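Phone Parking: Does a Phone Case Make Your Phone Easier to Find?
Tracey Heywood
Everyday Objects project report, Milis program
February 17, 2025

Why I picked this

My roommate and I have nearly the same phone. Dark screen, dark back, thin edge. Last August we moved into Ackroyd and within a week I'd carried hers all the way to class (she was not happy, and I had to walk back in the heat). So when we got told to choose an everyday object and look at it really closely, I already had mine. I wanted to know what people go by when they grab their phone out of a bunch, and whether a case helps or just adds bulk.

What I did

I talked to 19 people in my building and asked each of them the same 2 questions: how do you know which phone is yours, and where do you put it down when you're done with it? I let them ramble, which was the best part. After that I spent a lot of time putting phones down on different surfaces, face up and face down, in cases and out of them, and writing notes in a tracker called Plorkeo. I ended up with 895 words of notes before I'd written any of this report! Most of them are about rims.

What people told me

Color came up first with almost everybody. People with a bright case said they never think about it. People with a black phone and no case talked about a scratch, or a sticker, or just "the feel," and a couple of them admitted to picking up the wrong one pretty often. The camera corner got mentioned too, but that only helps if the phone is face down, and plenty of people put theirs down screen up so they can see messages come in.

Where the phones go was messier. Kitchen counter, windowsill, edge of the sink (why??), floor next to the bed. Hardly anyone had a real spot. The one person who did keeps a shallow wire basket by the door, and I got kind of attached to that idea.

What I noticed myself

Two dark phones next to each other, screens up, are really hard to tell apart from standing height. You have to lean in and look at the edges. Turn one over and the camera corner gives you something to go on.

Pink is different. Even a soft, dusty pink stands out next to black phones right away. What surprised me is that it doesn't stand out as much against a cream and peach marble pattern, where the colors are kind of related. I'd still find it faster than a black phone in a pile of black phones, but on a floor like that the black ones win. So the surface matters as much as the case does, and I hadn't planned for that at all. Dust shows up more than I expected on a pale surface, too. Get down close and there are specks all over.

I also got interested in the case by itself. Take the phone out and it's a little tray with holes: the camera openings, the charging slot, rows of tiny speaker holes. I'd had a Pliseck case for ages and never once looked at the inside of it. The raised rim is what I ended up liking most, because it gives your fingers something to catch when the phone is lying flat.

Walls turned out to be worth a look as well. A busy red plaid is loud enough that my eye goes there before it ever gets down to the floor, so if I were setting up a phone spot at home I'd probably go plainer. The hooks and the basket I'd keep.

Pictures
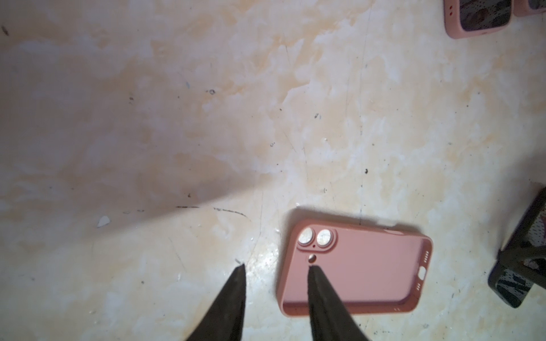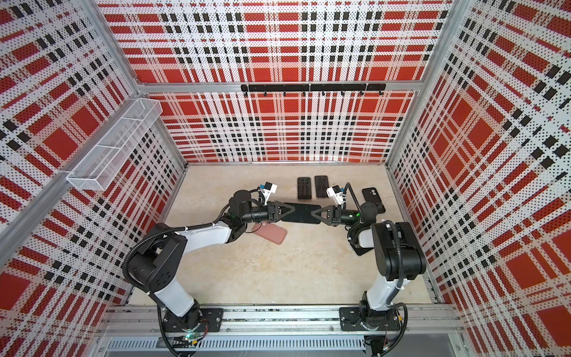
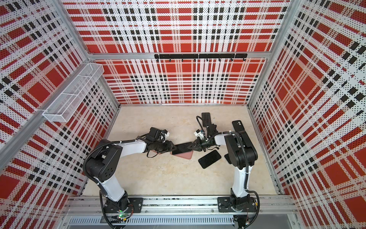
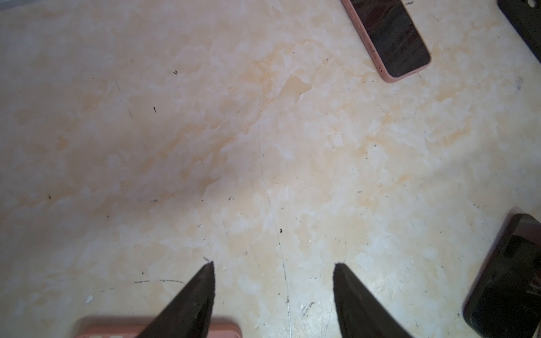 Pink case with nothing in it (first), dark and pink phones on the marble floor (second), the plaid walls (third), and pink cases seen from above (fourth).

What I'd do next

Try a dark surface and a plain light one, with the same phones, and give people 20 seconds to find theirs. Also, my roommate has agreed to get a yellow case.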